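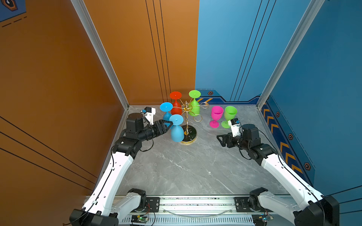

Randa Nseir wrote in to say that my last post on water hardness left out the part she needed: how to set the salt dose on a softener when the manual only lists a factory default. She has a Kouris unit, had it installed in February, and still gets white film on everything that comes out of the sink.

The factory default on most units assumes moderate hardness. Test your own water first. Paper strips will get you close, but a drop titration kit is better. Take the sample from a cold tap ahead of the softener, usually the outside spigot. My reading was 7 grains per gallon. Add a correction for dissolved iron if your water report lists any. Mine does not.

Next, work out the capacity between regenerations. Multiply grains per gallon by gallons used per day. Our meter showed 2,773 gallons over the last billing period, and I divided that by the days on the bill. Then divide the usable capacity of the resin by the daily load. In my case the answer was longer than I like to leave a resin bed, so I capped it at 6 days.

The salt dose is a separate setting. A high dose recovers more capacity per cycle but gets less out of each pound of salt. I run the low setting and accept more frequent cycles.

If the film stays after all this, check the bypass valve. Mine sat partly open for most of a winter and hard water was mixing back in downstream. Close it fully, run the cold tap for a few minutes, and test again at the kitchen sink. Anything under 1 grain is fine.

Randa, send me the "before" and "after" readings and the resin volume from the label. I still have to redo my own test on Tuesday, as the reagent in my kit is past its date.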